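Travberg Square Table, White

Product reference 357
Range: Travberg
Supplied by Iditico

The Travberg square table is intended for shared rooms in which one surface must serve several purposes in the course of a day. It is supplied to training centres, libraries, community halls and offices, and may be used singly or placed edge to edge with others of the same range to form a longer run.

The top is white on all models. A plain surface was chosen at the request of institutional customers, who report that small items are more readily found on it at the end of a session. The edge is finished in the same colour and is slightly rounded at the corners.

The table is supplied at standing height. Customers who require a seated version should refer to the Terell range, which shares the same top and may be ordered on the same form. 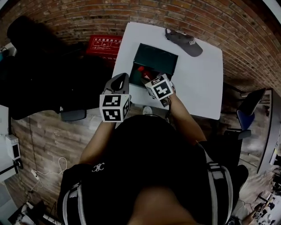 Working space on the Travberg is sufficient for one person to sort, pack or assemble small goods without moving from one side. It is recommended that the item in most frequent use be placed near the centre, within reach of both arms. An open box such as the dark teal one, with its tall walls, may stand there while it is filled, and the back edge then remains available for belongings, in the way that the grey baseball cap has been set down at the far right. Where two people are to work at the same table, they should stand at opposite sides, and the box should be kept between them.

Storage boxes are not included with the table. A selection is offered in the Matoušek accessories list, together with edge trays and a clip-on hook for bags. Accessories may be added to an order at any time before dispatch.

Specification

Shape: square
Colour of top: white
Height: standing
Maximum evenly spread load: 55 kg
Assembly: 2 persons recommended
Guarantee: 3 years

Placement

The table should stand on a level floor. Adjustable feet are fitted and should be checked after the table has been moved. Fire extinguishers, alarm points and exits must be kept accessible at all times, and cables should not be run beneath the table where people are expected to stand.

Care

The top may be wiped with a soft cloth and mild soapy water. Abrasive pads and solvent cleaners will dull the finish and are not covered by the guarantee. Ink should be removed on the day it is noticed. Hot containers must be placed on a mat.

Ordering and delivery

Orders are accepted from institutions and registered businesses. Delivery is made to the ground floor; delivery to upper floors can be arranged where a lift is available and should be requested when the order is placed. Orders for the new school year should reach Iditico before the end of March.

Replacement feet and fixings are available separately under the Travberg spare parts list. Please quote the product reference in all correspondence.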